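Relatório de visita técnica à unidade de embalagens da Prilum

13 de fevereiro de 2023

A delegação da associação Brikside foi recebida na unidade industrial da Prilum no âmbito do programa anual de visitas às empresas do setor da embalagem. A visita teve por objetivo conhecer as práticas da empresa na produção de estojos e caixas em plástico transparente para papelaria, cosmética e pequena ferragem, bem como recolher elementos para o guia setorial cuja publicação está prevista para maio.

A sessão de abertura decorreu no auditório do edifício administrativo. A direção da unidade apresentou a evolução da empresa, que emprega 76 trabalhadores, distribuídos por dois turnos, e ocupa uma área coberta de 3.442 metros quadrados. Foi referido que a unidade trabalha sobretudo por encomenda, com séries curtas, e que a carteira atual compreende 873 referências ativas. A manutenção de um catálogo desta dimensão obriga a mudanças de molde frequentes, tema a que os representantes da empresa regressaram por diversas vezes ao longo do dia.

Seguiu-se a visita ao armazém de matérias-primas. O granulado é recebido em sacos paletizados, identificado por lote e conservado em zona própria até à libertação pelo laboratório. A delegação teve oportunidade de consultar o registo de entradas e verificou que cada lote é acompanhado do certificado do fornecedor e do resultado dos ensaios internos. O material destinado a peças transparentes passa por secagem prévia, com tempos fixados em instrução de trabalho afixada junto dos equipamentos.

Na nave de injeção foi explicado o procedimento de troca de molde. A Prilum adotou, no último exercício, um sistema de preparação antecipada em bancada, desenvolvido com o apoio da consultora Ackah. Segundo os dados apresentados, o tempo médio de paragem por troca situa-se presentemente em 67 minutos. A empresa considera que a margem de melhoria se encontra agora na limpeza dos canais e na afinação das primeiras peças, operações que dependem ainda em larga medida da experiência dos afinadores.

O controlo de qualidade mereceu particular atenção por parte dos participantes. As peças transparentes colocam exigências específicas: riscos, bolhas e marcas de fluxo, toleráveis num artigo opaco, tornam-se aqui motivo de rejeição. A inspeção visual é realizada sobre superfície clara e com iluminação uniforme, observando-se em especial os rebordos e os cantos, zonas em que a luz evidencia qualquer irregularidade. O encaixe das tampas é ensaiado por amostragem, no início e no fim de cada série.

A delegação visitou ainda a zona de moagem, onde os jitos e as peças rejeitadas são triturados separadamente por tipo de polímero. O material recuperado não regressa às linhas de transparentes, sendo encaminhado para a Irnine, que o utiliza em artigos de cor escura. Foi suscitada a questão da rastreabilidade deste circuito, tendo a empresa informado que as guias de transporte passaram a mencionar o lote de origem.

Na reunião de encerramento, os participantes solicitaram esclarecimentos sobre o consumo de energia dos secadores e sobre a formação dos operadores recém-admitidos. A Prilum comprometeu-se a remeter por escrito a informação relativa ao primeiro ponto. Quanto ao segundo, foi entregue à delegação uma cópia do plano de acolhimento, que inclui um período de acompanhamento na inspeção antes da afetação às máquinas.

A Brikside agradece à Prilum a disponibilidade demonstrada e a abertura com que respondeu às questões colocadas.

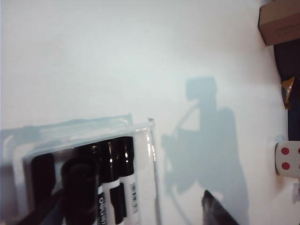

Os associados que pretendam integrar a próxima visita do programa deverão manifestar o seu interesse junto do secretariado, indicando o nome da empresa e o número de participantes. O plano de acolhimento e a apresentação da sessão de abertura encontram-se disponíveis para consulta na área reservada.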